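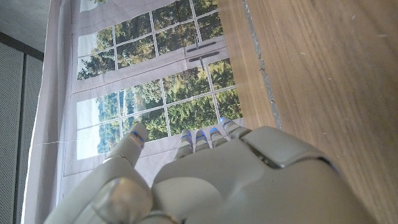 Figure 1. Printed window backdrop behind a wooden tabletop.

4. Hanging the window backdrop

This section covers the Plivia fabric backdrop, window pattern, used behind a table. Read section 3 (Support bar and clamps) before starting. Dresent backdrops in plain colors are hung the same way, but steps 7 and 8 do not apply to them.

4.1 Before you start

Clear the tabletop and wipe it dry. Dust on the table transfers to the lower edge of the fabric and is hard to remove from the light areas of the print.

Unroll the fabric on a clean surface with the printed side up. Do not unfold it by shaking. Leave it flat for 20 minutes if it was stored on the roll, or overnight if it was stored folded.

You will need:
- the support bar and both uprights
- the spring clamps from the Tran accessory bag
- a soft tape measure
- a handheld steamer (optional, see 4.3)

CAUTION: Set the uprights on a level floor. Do not clamp the support bar to shelving, curtain rails or light fittings.

4.2 Hanging the fabric

1. Place the uprights behind the table, one at each end. Tighten the floor collars by hand.

2. Fit the support bar and set it to the lowest position.

3. Find the top of the print. The trees in the window must stand upright when the fabric is hung. The sewn label is at the top left corner, on the reverse.

4. Lay the top edge over the bar and clamp it at the center.

5. Clamp outward from the center, alternating left and right. Pull the fabric only until it lies straight. Overstretching bends the window bars in the print, and the error is most visible at the outer panes.

6. Raise the bar to working height. Two people are recommended for this step.

7. Check the window bars against the table edge. The horizontal bars should run parallel to the tabletop. If they do not, lower one end of the bar and repeat - do not correct the angle by moving the clamps.

8. Move the table forward or back until the tabletop meets the part of the print you want to show. Keep the fabric clear of the table edge so that it can hang freely.

NOTE: The plain off-white band at the side is part of the backdrop. Do not trim it. The band may curve slightly where the material hangs loosely. Add a clamp at the side only if the curve reaches the printed area.

4.3 Creases

Faint creases are normal and do not affect use. Most drop out if the fabric is left hanging. To remove the rest, steam from the reverse on the lowest setting, working from top to bottom.

CAUTION: Do not iron the printed side. Heat damage to the print is permanent and is not covered by the Flirnunport warranty.

The fabric has a soft sheen. If a lamp reflects in the print, turn the lamp toward the wall or move it farther to the side. Tilting the bar has little effect.

4.4 Taking down and storing

Lower the bar before you release any clamps. Remove the outer clamps first and the center clamp last. Roll the fabric with the print facing out and store it lying flat. Do not stand the roll on end.

Section revised March 2020, L. Boutros. For replacement clamps, see section 9.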